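Gornen three-tier mesh desk shelf: review after one term of use

Bought: direct from Gornen
Used for: office supplies, mostly paper and clips
Would buy again: yes, with one reservation about the bottom tier

I do the office supplies for a small adult education center in Hindcombe. We have one supply corner, shared by the teaching staff and the front desk, and until last spring it was two cardboard boxes and a drawer that didn't close. I had a small budget to sort it out. I bought the Gornen three-tier shelf in black wire mesh, and a few other things at the same time, including a plastic tray and a wire wall basket from Flata. The review is mainly about the shelf, but the tray and basket are part of how we use it, so I'll cover them too.

Assembly

The shelf came flat with the tiers folded against the sides. You swing the sides out and drop each tier onto its hooks. There are no screws. It took me 15 minutes, and most of that was spent on the middle tier, which I had upside down the first time. The instruction sheet has drawings only, and the drawing for step 3 doesn't show clearly which way the lip faces. It faces up.

One of the hooks on mine was slightly bent out of the box. I pressed it back with pliers and it has held since. Elsa Wikström in the language department ordered the same shelf a month later and hers was straight, so I wouldn't read too much into that.

What goes where

Magazines and booklets go on the top. The top has the easiest access and people put things back there without being asked. Folders go on the middle tier, lying flat. The stapler lives on the bottom. I tried it the other way around, with the stapler on top, and it ended up on somebody's desk by Thursday.

The mesh is fine enough that pens don't fall through if you lay them down. Loose paper clips will get caught in it, and they are annoying to pick out. Binder clips are too big to go through, but the handles hook into the mesh and then you lift one and the whole tier rattles. I keep clips off the shelf for this reason and use the tray.

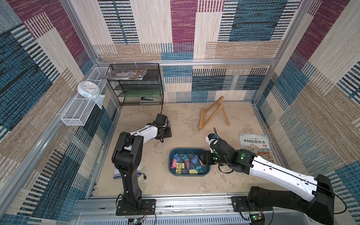

The bottom tier is my one reservation. The gap between it and the tier above is smaller than I expected. A normal desk stapler goes in and out easily, but our heavy-duty Lloyd stapler does not fit standing up, and neither does a tape dispenser. You could leave the middle tier out, but then you have a two-tier shelf, and those cost less. If you have tall items, measure them before ordering.

Strength is good. I loaded the top with a full stack of course catalogs at the start of term and it didn't sag. It does shift a little if you pull something out quickly from the middle. Pushing it into a corner solves this. Small rubber feet would have solved it too, and I think they should be included at this price. I ended up buying stick-on ones.

The finish has held up. There is one scratch on the side where it was dragged along a wall, and the metal under it hasn't rusted. Dust collects on the mesh and a dry paintbrush gets it off faster than a cloth does.

The tray

I wanted something low and open for binder clips. We get through a lot of them, because Sirkka Kuusisto's evening classes hand out printed packets and the clips come back in handfuls at the end of the course. They used to go into a jar. A jar is bad for binder clips. The handles lock together, you pull out one and get four, and the ones at the bottom never get used.

The tray is plastic, a dark blue-green, with rounded corners and a shallow rim. It's easy to wipe and light enough to carry to a table when there is sorting to do. The clips still tangle in it, and I don't think any open container will stop that, but you can see what you have and get a hand in from any side. The rounded corners help more than I expected. In a square box the last few clips wedge themselves into the corners.

It has no dividers. I thought about buying a sectioned one and decided against it. Our clips come in mixed pastel colors and most people don't care which color they get. When somebody does care, we tip some out and sort them on a flat surface.
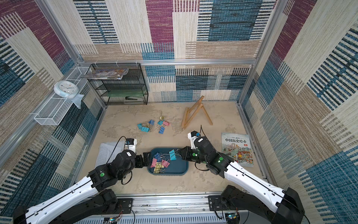 Nour Mahasneh at the front desk does care. She uses blue for enrollment forms and pink for refunds, so she sorts out a batch for herself and keeps it in her drawer. The yellow ones are hard to see against cream paper and tend to be the last ones left.

If you want a tray for small paper clips or thumbtacks, get something deeper. The rim on this one is too low for anything that slides around, and I have spilled it twice while carrying it with one hand.

The wall basket

White wire, hangs flat to the wall. I bought it for outgoing mail and it has turned into a place for whatever has no other place. It has held a clock and a cleaning cloth for a good while now. The wire is thinner than the Gornen shelf's and I wouldn't put books in it. For light things it's fine. It came with two wall hooks, and the screws supplied with them were too short for our wall, so have longer ones ready.

Customer service

I wrote to Gornen about the bent hook, mostly to see what would happen. A man named Ostap Tkachenko replied the next morning and offered to send a replacement side panel. I had already fixed it by then and said no thanks. He also confirmed that the rubber feet are sold separately and that the tiers can't be set at different heights. I had hoped they could.

Who it suits

For a shared supply corner with flat things in it, the shelf does the job well. It's less useful if you mainly store bottles, tape dispensers or anything else that stands up. Soledad Gaete, who runs the craft room down the hall, tried ours for a week with paint pots and gave it back. She went with an open bookcase.

I've since ordered a second shelf for the copy room. Same model, same color, and I'm getting the feet with it this time.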